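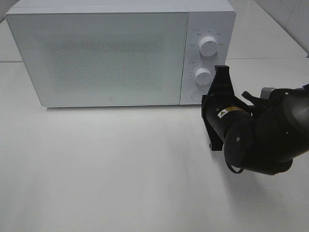
Two knobs and a button, done. I moved into the Kavville place in December and the old microwave did not survive the stairs, so I went looking for the plainest one I could find. No clock to set! No popcorn key, no beeping menu thing. Paid 40 for it at Zondine, used shelf, and carried it home on the bus like a baby.

Tested so far: soup, leftover rice, one potato. Potato was fine. Rice needs a splash of water and a plate on top, which I knew and forgot.

The timer knob is a bit of a guess at the low end. For 30 seconds I turn it past and then back, my mom's old one was teh same. The numbers are tiny too. Might put a dot of nail polish where I want it to stop.

Lunch today, a sandwich with cheese, lettuce and tomato. In the big pink bowl, since the plates are still in a box marked Carrasco and I am not opening that box before the shelf is up. Bowl is better anyway. Rim catches the crumbs.

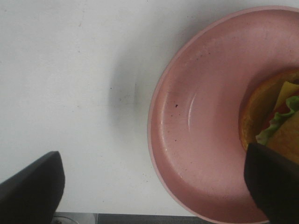 Still to do

Shelf. Measured the wall twice, got 38 inches both times, so good.
Find the plates.
Call Clurnell about the sink, agian.
Something for over the table, it's all very white in there. Suggestions welcome, cheap ones.

Ok, got to run, more when the shelf is up.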